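Etero Adds Custom-Printed Tripod Wraps and Lens Pouches to Its Camera Accessory Line

Printing service accepts single-piece orders; production moves to the Bisudby facility in February

BISUDBY – Etero, a manufacturer of printed camera accessories, today announced the addition of custom-printed tripod leg wraps and padded lens pouches to its made-to-order range. Both products are printed in full color from artwork supplied by the customer and can carry a name, a set of initials or a studio mark. There is no minimum order quantity.

The new range uses the Pornunum dye-sublimation process, which Etero has run on its neck and wrist straps for the past three seasons. Ink is transferred to a polyester face fabric under heat and pressure before the fabric is cut and sewn. The print is part of the fiber and does not add a surface layer, so the fabric keeps its original stretch and can be folded without cracking the artwork.

Tripod wraps are supplied in sets of three and close with a full-length hook-and-loop strip. The standard wrap has a closed-cell foam core and fits aluminum and carbon fiber legs. Lens pouches are offered in four sizes with a drawstring or zipper closure. A clear card window can be added to any pouch at the time of order.

"Customers who ordered straps kept asking for the same pattern on the rest of the kit," said Leokadia Brzozowska, product manager at Etero. "Matching color across two different fabric weights took most of the development time. The pouch fabric is heavier and takes up ink at a different rate, so each weight now has its own profile."

Ordering and artwork

Orders are placed through the Aguiar design tool on the Etero website. Customers upload an image or select from a library of 1,606 patterns, then position the artwork on a flat template of the product. The tool shows the seam allowance and marks any text that falls inside it. Files may be submitted as PNG, TIFF or PDF. Lettering can be set in any of 61 typefaces, including 15 with full Central European character support.

Artwork is checked by the prepress department before printing. If the resolution is too low for the selected size, the customer receives a proof by e-mail and can replace the file or approve it as submitted. Orders placed before noon enter the prepress queue the same day.

Production

Printing, cutting and sewing will be carried out at the Bisudby facility, where Etero has installed a second calender press and a laser cutting table. The press accepts fabric rolls up to 61 inches wide. Straps, wraps and pouches ordered together are printed on the same shift from a shared color profile.

"A pouch has more seams than a strap, and every seam is a place where the pattern can drift," said Damian Zieliński, head of production. "We cut from registration marks printed on the fabric itself – the tolerance at the side seam is 2 millimeters." 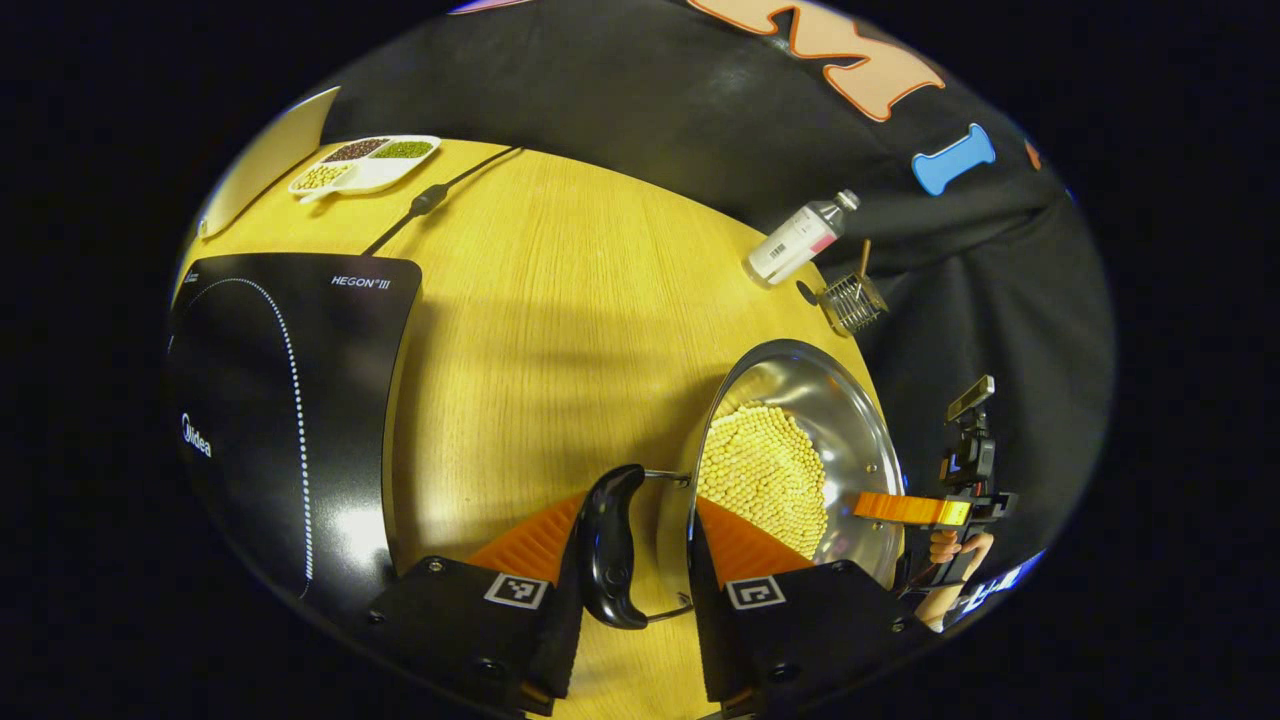 Round stainless-steel pan with soybeans, held by its black handle on a light wooden table.

Availability

Tripod wraps and lens pouches can be ordered beginning in February. Existing strap customers may reuse artwork stored in their Aguiar accounts; files are scaled to the new templates automatically and should be reviewed before checkout. Retailers and camera clubs can request fabric swatches and a printed color chart from the sales office.

About Etero

Etero designs and manufactures printed straps, wraps and pouches for photographic equipment. The company sells directly to photographers and through independent camera stores.

Media contact
Eugeniusz Pietrzak
Press Office, Etero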